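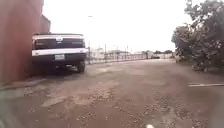 Bošković Yard & Storage rents space to small trades in Plerkville. We have been on the same lot at the north end of town since the founder, Zdenka Petkov, bought it from a feed dealer who was retiring. Most of our customers are roofers, painters, landscapers and people who fix things for a living, and they need somewhere to keep materials and park a truck. First-time visitors should look for the tall rust-red wall. Drive along it slowly, because the pavement is patched and worn and there is loose gravel on it, and keep clear of any pickup parked up against the wall. Trucks are allowed to stop there to load. The office is past the wall and up three steps.

What we do

We rent storage bays, outdoor parking spaces and shelf space by the month. We also receive deliveries for customers who are out on jobs during the day. If your supplier drops off a pallet at 10 in the morning and you are up on a roof in Skakunthorpe, we sign for it, write your name on it and put it in your bay. There is a small charge for this, listed on the rate sheet in the office.

We do not store household furniture, boats or anything with an engine that does not run. We used to take boats. They stayed too long.

The bays

We have 70 bays in all. Most are 12 feet deep and have a roll-up door. The larger ones are along the back fence and tend to be taken by roofing companies, so there is usually a waiting list for those. Every bay has a light. Power outlets are only in the back row. If you need to charge tools and your bay has no outlet, there is a charging bench in the office hallway that customers can use during office hours. Please label your chargers.

Shelving in the bays is from Kollex, a local shop that welds it to our measurements. Each shelf holds 200 pounds if the load is spread out. You can move the shelves up or down yourself with a wrench, and we keep one at the counter. If you want extra shelves, ask Ghada and she will add them to your bill.

Parking and loading

Monthly parking spaces are in the back lot and are marked with numbers. A pickup or a van fits in a standard space. A truck with a trailer needs two, and we charge for two. Short stops for loading can be made at the front of the property as long as there is room for another vehicle to get by. Park close to the building and leave the lane open.

The front pavement is old. We fill the worst spots every June and the frost opens some of them again. A full repaving has been priced twice and will be done when the drain under it is replaced, so that we only have to dig once. Until then we ask drivers to keep to walking speed. If you are moving something on a hand truck, use the one with the big air-filled tires. The small hard wheels catch in the gravel.

Who works here

Zdenka Petkov started the business and still handles leases and repairs to the buildings. She worked in construction supply for many years before that and knows what most of our customers are storing without having to ask.

Ghada Ghanem runs the office. She answers the phone, takes payments and keeps the waiting list. Questions about a bill should go to her.

Beat Bühler is the yard manager. He receives deliveries, runs the forklift and decides where things go when the lot is full. He is here from opening until 4 in the afternoon. Deliveries that come later than that have to be arranged with him ahead of time.

Snežana Berisha joined us as a part-time bookkeeper and now also looks after our smaller location in Skakunthorpe, which has parking and a few bays but no office. Customers there can reach her through the main number.

A little history

The feed dealer left behind two scales, a loading dock and a great deal of dust. One of the scales still works and customers are welcome to use it. The name Bošković comes from Zdenka's grandfather, who had a hauling business. In the first year there were only four tenants and one of them was her cousin. The first new bays went up that winter, and the back row was built later, after the lot behind us came up for sale.

One of those first tenants, Kalliopi Dimitriou, is still with us. She paints houses and has kept the same bay the whole time. It has around a hundred cans in it and she can find any color in a minute or so.

Renting from us

Come by the office with a driver's license and, if you have a business, proof of insurance. We ask for the first month and a deposit of the same amount. Leases run month to month. To leave, give us two weeks' notice, empty the bay and sweep it out. There are brooms by the office door. The deposit is mailed back after Beat has looked at the bay.

The gate opens at 6 in the morning and closes at 9 at night. Customers have their own code. Please do not give it to your suppliers. They can press the buzzer during office hours and Beat will let them in.

Last updated: June

3 shares | 0 comments

Contact | © Bošković Yard & Storage, Plerkville | Back to top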